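Stop Sending the 9 P.M. Message

August 2021

School starts soon, and the Willevero district office has already sent families 34 messages this summer. I know because I wrote most of them. I have worked in school communications long enough to have opinions about it, and my main one this year is that we send too much and we send it too late in the day.

Last spring we had a water main break near the middle school. The first message went out at 9:10 p.m. It said that we were aware of a situation and would share more when we could. Parents read that on their phones in bed. The phones at the front office started ringing before six the next morning, and Geum-ok Oh, who runs that office, took calls until lunch. Most callers wanted to know one thing, whether there would be school. The message had four paragraphs and did not say.

I wrote that message. I had a superintendent waiting and a template open, and I filled in the template.

Templates are part of the trouble

We bought the Farora notification system three years ago. It came with 142 prewritten messages, and we have added our own. There is one for a lockout, one for a gas smell, one for a late bus and one for a late bus in snow. They all begin by thanking families for their patience. A parent who has just learned the bus is late has not shown any patience yet and may not plan to.

I would get rid of most of them. Keep a dozen, and make each one start with the thing the family has to do. "School is open tomorrow. Bring a water bottle." Everything after that is for the people who want to keep reading, and there are fewer of those than we like to think. When we looked at the long August welcome letter last year, it went to 2103 addresses and 229 people opened the link to the full version. That letter took me most of a week, and it went through five people before it was approved.

My colleague Jong-dae Ban disagrees with me on this. He handles the high school and thinks families complain more when they hear too little. He points to the schedule change two years ago, when we said nothing for ten days and the rumors filled in the rest. He is right about those ten days. I still don't think the answer was ten messages. One on the first day, saying that a decision was coming and when, would have been enough. 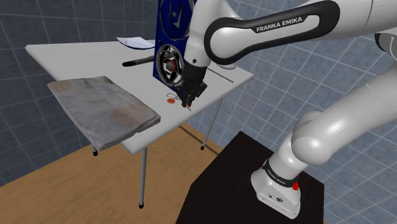

What I would do this fall

I would set a cutoff of 7 p.m. for anything that is not about safety or whether school is open. The picture day reminder can wait until morning. So can the survey, and so can the reminder about the survey.

I would also let principals send their own notes without running them past our office. The principal at Grondora Elementary writes short, slightly messy emails with a typo in most of them, and her families answer them. My emails have no typos and get very few replies. I used to think that meant everything in them was clear.

Translation should come first in the process. Right now we finish the English, get it approved, and then ask for the other languages, so those families hear from us hours later. If a message is short enough, that delay mostly goes away. Nobody can turn around four paragraphs quickly, but two sentences can be checked by a person who knows the language before the English version leaves the building.

Some of this will be unpopular at the central office. A short message looks like less work, and people who are nervous want to see work. I have sat in meetings where we added a sentence for each person in the room. I have added some of those sentences myself.

I have asked to try the cutoff through the end of the first quarter. The draft of the welcome letter is one page so far. It was half a page before the last meeting.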